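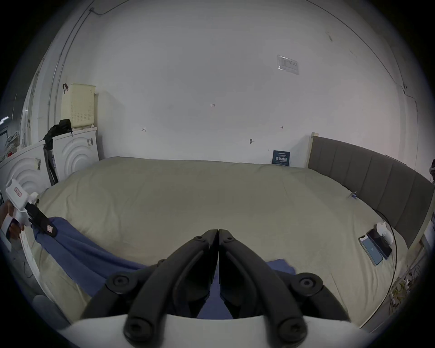
Sylvie Wong reckons the Brurport nominal roll was typed up after the battery had already moved to Visden, so the joining dates on it can't be trusted on their own.

March, Tuesday
S.P., regimental records bench

Went back over the roll with that in mind. Two men have a joining date later than their first pay entry. Gunner Patwary is one of them - pay book starts in the spring, roll has him in the autumn. Have put the pay book date in the main column and the roll date in the notes, in pencil for now.

Index now stands at over 3000 cards. Service numbers checked as far as the end of H. The wartime block was reused for the reserve after the war, so the same number can belong to different men. Search by number AND surname, please.

Tried the Sturnum scanner software on the part two orders. Fine on typed sheets, poor on the purple carbon copies. It read "Bdr" as "Bar" all the way through. Corrected by hand up to sheet 2, rest still to do.

Visden drill hall attendance book: spine is gone, leaves in order. Kept it in the grey box, not the long one. Do not flatten the fold-out at the back.

To do
- ask Brurport museum for the other half of the battery photograph
- look for Patwary's discharge papers
- new pencils

Comments

Sylvie Wong: The adjutant's initials change halfway down the roll as well. Worth noting on the card.

Dee: Is the brother in the index? Same surname, signals section I think.

S.P.: Not yet. Haven't reached P.

Martin: My copy of the roll has a second page 2, with different names. Will bring it in.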